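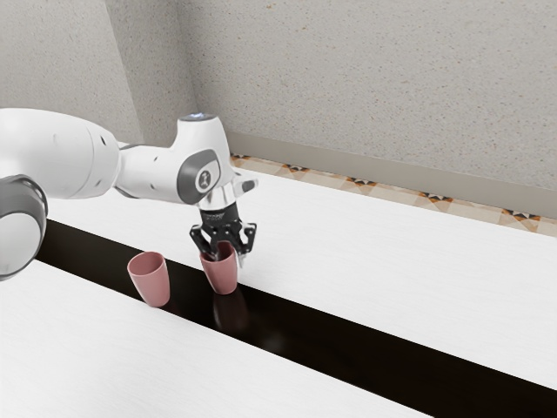 Genowefa Sadowski wrote:

Dear all, I read the plan for the cup task and I have two worries. First, the students are choosing the grasp by hand in every run, so what they learn is how to drive the arm with a keyboard and not how to write a policy. Second, the score sheet gives points only when the cup is released at the goal. A team that gets a good grip and then loses the cup in transport receives zero, the same as a team whose arm never moves. In Estorham we had this rule for one season and the younger students stopped coming. Could you tell us how Cestport intends to handle it? Also, are the 1238 demonstrations shared between all teams or does each team record its own?

Regards,
Genowefa

(end of quoted message)

Dear Genowefa, dear list,

Thank you for the questions. I am sorry for the slow answer, we had exams in September and the club room was closed in the evenings.

I start with the last one because it is short. The 1238 demonstrations are shared. They were recorded in Grusasus by our second-year students, and every team downloads the same archive. A team may add its own recordings, but then it has to publish them on the list before the practice round. So far only the Fakhoury group has asked to do this.

About driving by hand: the keyboard is allowed for recording only. In the practice round and in the final the policy must run alone from the reset until the end of the episode. I see that my plan did not say this clearly, and I will correct the text. 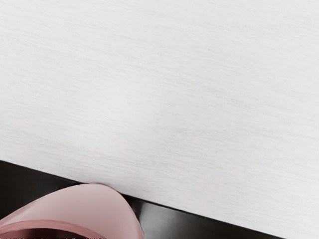 Now to the observations, which several people asked me about in private mails. We give each policy a wide view of the arm and a close view, both rendered at the same step. Many students expect that the close view is the better one and they throw the wide one away to make training faster. Please let them look first at what they feed to the network. In a moment like the one here there is a lot of white tabletop, the dark band, and one piece of something pink low in the left corner, with no gripper finger to be seen. From this input alone the policy cannot know where the fingers are. My students needed two weeks to believe me. They trained on the close view only, and the arm closed its fingers beside the cup again and again, very confidently.

What helped them was to keep both views and to add the joint positions. They also found that the starting positions in the archive are not balanced. In 1873 frames which we checked by eye, the cups were too often on the same side, and a policy can learn this instead of learning to look. We now mirror nothing (mirroring makes the arm wrong), but we choose the training episodes so that the sides are more equal. The list of episode numbers is in the club folder, under "balanced".
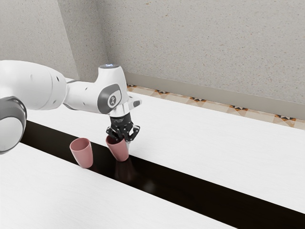
The second worry, about the score, I have discussed with our teachers, and we agree with you. The new proposal has partial points. A team receives points when the gripper holds a cup by the rim, more points when the cup is lifted free of the dark surface, and the rest when it stands upright at the goal and the fingers are open. The maximum stays at 100. If the cup falls, the points for the grip and the lift are kept. I think this is fair for the beginners, and it also gives us something to talk about with them after a bad run.

One limit remains: an episode ends after 4000 steps also when the arm is still moving. I know that some teams find this short. I would like to keep it, as otherwise one practice round does not fit in an afternoon on our computers.

A question from me to the list. The dark surface is glossy, and it shows reflections of the cups. Two of my students suspect that their detector takes the reflection for a part of the cup and places the base too low. Has somebody tried to change the material to a matte one for training, and did the policy still work on the glossy one?

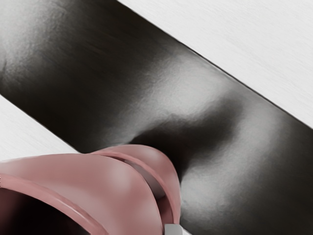
Genowefa answered me already in a short mail that she would leave the material as it is and change the lights between the episodes, so that the students have to handle the shine and cannot switch it off. She also asked that every team saves the close view of its failed runs, and does not delete them to save space. I support this. Our disk has room for it until the final.

If you have objections to the partial points, please write them here on the list and not to me alone, so that the other clubs can read them. The corrected plan will come as a text file in my next message.

With kind regards,
Capucine Poulain
Cestport robotics club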